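Out of print, out of court

A small news site in Brilterville has spent seven months defending a story its lawyers say was accurate. Its case shows how the cost of a libel claim can do the work of a ban.

By Olaia Lozano

The claim form reached the Fargate in April. It ran to 50 pages and named two defendants: the site's publisher and Hanan Hamdan, the reporter whose name was on the article. It asked for damages, an apology in agreed wording, and a permanent order against repeating what had been said.

The article concerned planning consents granted to Zallau, a property company, on the eastern side of the town. It had been online for less than a month. Zallau denied any wrongdoing, and its denial had been printed in the fourth paragraph.

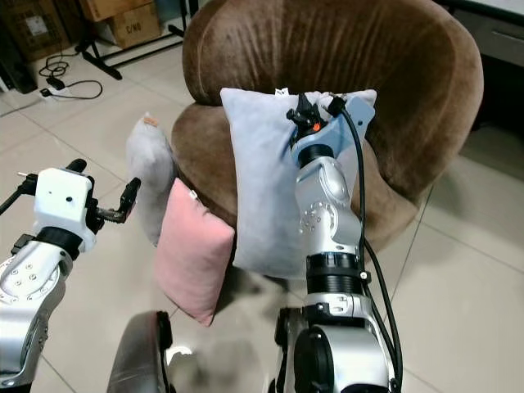
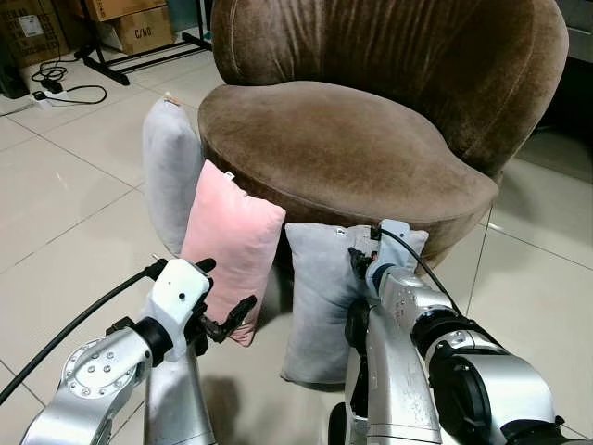 The claim and the clock

Defamation law in Brilterville follows a pattern found in many places. The claimant must show that the words were published, that they referred to him, and that they would lower him in the eyes of ordinary readers. After that the burden moves. It is for the publisher to prove that the words were true, or that they were honest opinion, or that publication was in the public interest and the reporting was done with proper care.

Each of those defences has to be prepared separately. Truth needs documents and witnesses who are willing to be named. Public interest needs a record of what the reporter knew on the day of publication, who was asked for comment, how long they were given and what was done with the answer. Hamdan had kept such a record. Putting it into a form the court would accept took her and the site's solicitor most of the summer.

"I was employed to cover planning and schools," she says. "Between May and September I wrote 2 stories. Everything else I wrote was for the court."

The Fargate has no in-house lawyer. It was insured, but the policy carried an excess and required the insurer's consent before any defence was filed. Consent came late, and with a condition: the article had to be taken down until the hearing. The editor, Ruan Kruger, agreed to this. He says he would make the same decision again, although he dislikes it.

"If we had kept it up we would have been paying for everything ourselves," he says. "We could have done that for a few weeks."

The article is still offline. A line at its old address says that it is the subject of legal proceedings. The solicitor asked for that line to be shortened twice, and the present version does not name the claimant.

What early dismissal is for

Several jurisdictions now allow a judge to strike out a claim of this kind at an early stage. The details differ, but most such laws contain the same parts. The defendant applies to have the claim dismissed on the ground that it concerns a matter of public interest. The claimant then has to show that the case has a real chance of success. Other steps are paused while the application is heard, so that neither side is paying for disclosure or witness statements in the meantime. If the application succeeds, the claimant pays the costs.

Brilterville has a provision of this type, but it applies only to claims about economic crime. The planning article did not allege a crime. It said that consents had been granted without a consultation the council's own rules required. The solicitor advised that an application under the provision would probably fail, and that a failed application would add to the bill.

Remedios Iglesias, a barrister who has acted for both publishers and claimants, thinks the limit was a mistake in drafting. The provision was written after a run of cases about money laundering, she says, and it was fitted closely to those cases. Reporting on planning, policing, care homes or water supply falls outside it unless somebody is accused of a financial offence.

"A reporter who is careful and stops short of alleging a crime has less protection than one who goes further," she says. "I don't think the people who voted for it meant that."

She is more cautious about a wider law. Some people who sue newspapers have been badly treated by them, and a test that is too easy for the publisher would close the court to those claimants as well. In her view the threshold should stay where it is and the subject matter should be widened. She would also put a cap on what either side can spend before the first hearing.

The letters before the claim

A claim form is at least public. Most disputes of this kind end earlier, in correspondence that readers never see. Melur Ismail has been collecting that correspondence for a study of local publishers. She has 173 letters so far, all sent to titles with fewer than ten staff. The study is not finished and she is reluctant to draw conclusions from it. She will describe the letters in general terms.

Many are marked as confidential or not for publication. That label usually has no legal force by itself, but recipients tend to obey it, and some did not show the letter to their own trustees. Many set a deadline that falls before the end of the next working day. A good number do not identify any statement said to be false. They object to the tone of the article, to the choice of photograph, or to the fact that questions were asked of a former employee.

Ismail asked each publisher what it had done on receipt. The answers included deletion, a change to the headline, a change with no note to readers, and dropping a second article that had been planned. Dropped articles are the hardest to count. There is nothing to compare them with, and editors do not always remember them as a result of the letter.

One title in her sample, the Simanjuntak, now publishes every legal letter it receives, with private addresses removed. It began doing so after two years of steady correspondence. The number of letters fell. Ismail says the fall may have other causes, among them the departure of the reporter who had attracted most of them.

A hearing, eventually

The Fargate's hearing has been listed once and moved once, both times at the request of the other side. The next date has not been fixed. Under the insurer's terms the site must report its costs every month, and Kruger does this himself, on a spreadsheet he opens at seven in the morning before the first stories go up.

Zallau's consents remain in force. The council has opened a review of its consultation rules and has invited written comments. Hamdan drafted a news story about the review, and it went to the solicitor before it went to the editor. It was published with one paragraph removed. She has kept the paragraph in the same folder as her notes from the original article.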